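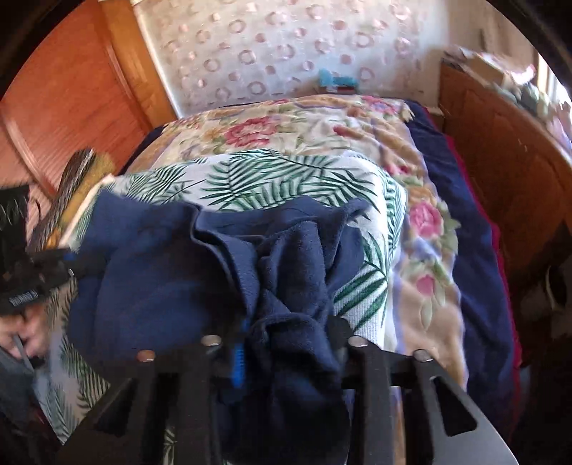 Guest bed with the floral quilt, navy towel and palm-print blanket still to be folded.

From: Lena Śliwiński
To: Akosby house list
Subject: Re: bedding for the back bedroom

Yaw Yakubu wrote:
> I can take the linens over in April, but I need to know what stays on
> the bed and what goes in the bags. Last year we ended up with 7
> blankets at the house and no towels. Also, is the rose bedspread
> staying? Urska asked if she could have it for the upstairs room.

Yaw,

The bedspread stays. It's quilted and takes forever to dry, so I don't want it going up and down the stairs. Urska can have the plain one from the hall closet.

The white blanket with the green palm fronds goes in the bag. Fold it in thirds the long way first, then in half twice, or it won't fit the shelf. The navy towel goes with the other bath things – please don't roll it up inside the blanket again. The dark blankets can stay on the bed for now.

There's a small stack of papers on the bed too. Leave those out of the bags and I'll go through them.

I have two zip bags here and almost enough shelf space. If you need more, there are four in the garage behind the paint.

Lena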